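Pratstead Swap Day Moves to Cullinane Hall

PRATSTEAD - The household swap held each November will move to Cullinane Hall this year, organizer Fouzia Naqvi said Wednesday.

The old site on Callau Street could hold 200 people at a time, and last year the line ran out the door for most of the morning. Naqvi said the new hall has more tables and a ramp at the side entrance.

Residents may bring clean towels, small fabric items, bottles, boxes and other household goods in usable condition. Drop-off opens at 4 p.m. the day before the swap. Each household may bring two bags.

Naqvi suggested that people sort at home first and lay everything out on a couch or bed before bagging it.

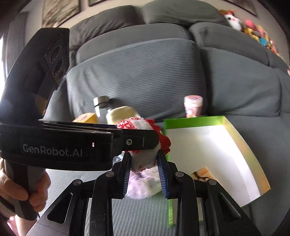 Glass should be wrapped and marked, and opened food will be turned away. Large furniture is not accepted, but owners can pin a card with a phone number to the board by the door. Last year 177 households took part. Anything left at closing goes to the Kallier thrift store.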